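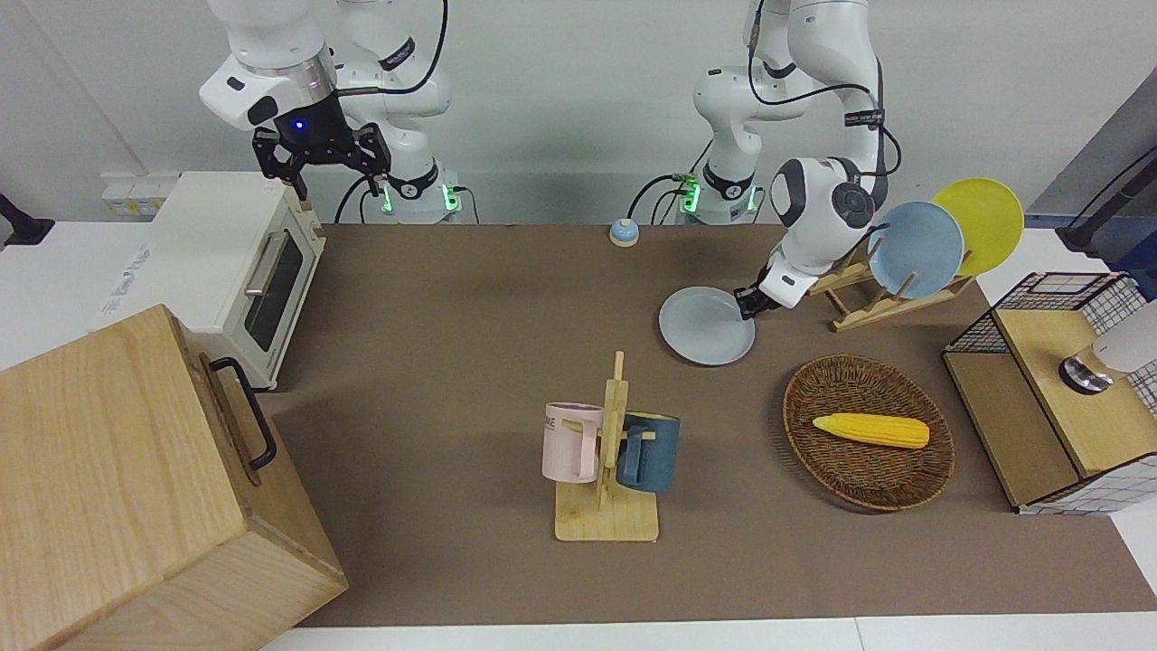

Shared kitchen safety check, Paston House, second floor
Checked by: Xuelian Xia
Month: April
Started: 8.20 am

Key: OK = fine as found. FIX = needs doing. WATCH = look again next month.

1. Fridge temperature — OK
Reading of 4 on the middle shelf. The new door seal has made a lovely difference.

2. Fridge contents dated — WATCH
Much better than last month! Most tubs had a name and a date on them. Two didn't, and I've moved those to the bottom shelf with a note.

3. Kettle lead and plug — OK
No scorching, no cracks, test label in date.

4. Extension leads — FIX
The Oksanen four-way by the window is back, with the microwave plugged into it. Microwaves go straight into the wall, please. I've taken the lead down to the stores.

5. Toaster crumb trays — FIX
I got a really impressive heap out of the old two-slice one. Empty it weekly, with the plug out, and put the tray back before you switch on again.

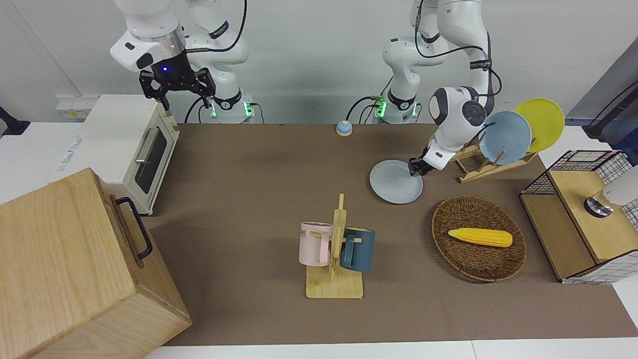

6. Fire blanket — OK
On its hook, tapes hanging free, nothing piled in front of it. I'm so pleased about this one, as it spent most of the winter behind the cereal boxes.

7. Extinguisher — OK
Tag number 38, needle in the green, pin and seal in place. Serviced by Brarnness.

8. Hot tap — WATCH
43 degrees after a minute's running. Fine for hands, but a bit cool for greasy pans, so I've asked Plerninora to look at the mixing valve when they come for the boiler.

9. Floor by the sink — FIX
One corner of the vinyl is lifting. Taped for now — do mind your feet.

10. First aid box — OK
Blue plasters topped up to 20. Burn gel is good until next spring. Scissors found and returned, thank you whoever that was!

11. Way out — OK
Door opens fully and the gap past the recycling bins measures 1000 mm. Keep it like that.
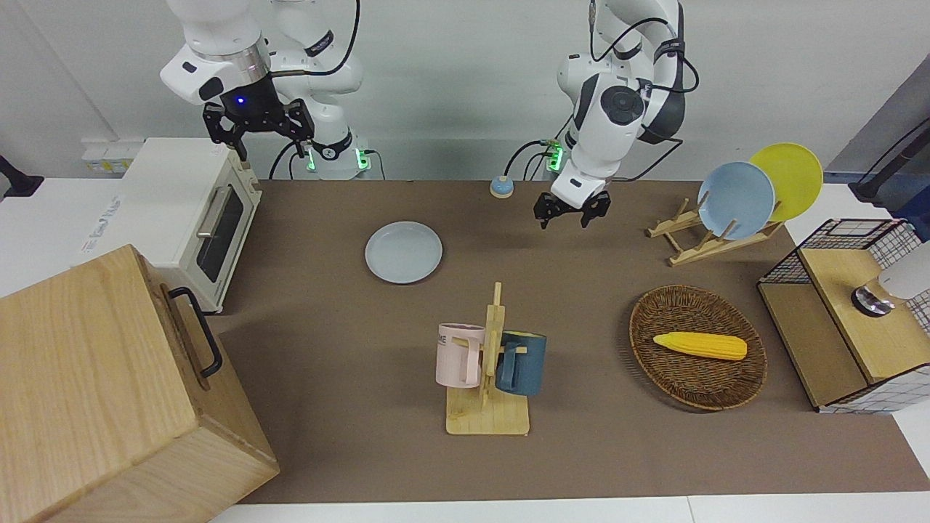
Can we leave the toaster plugged in overnight?
Please switch it off at the wall and pull the plug before you go home. The last person out should check it along with the kettle.

12. Cloths and tea towels — OK
Clean stack in the drawer, used ones in the bag. Great work all round.

Still to do: items 4, 5 and 9. I'll pop back to check the floor once the vinyl has been glued.

Finished: 9.05 am
Signed: X. Xia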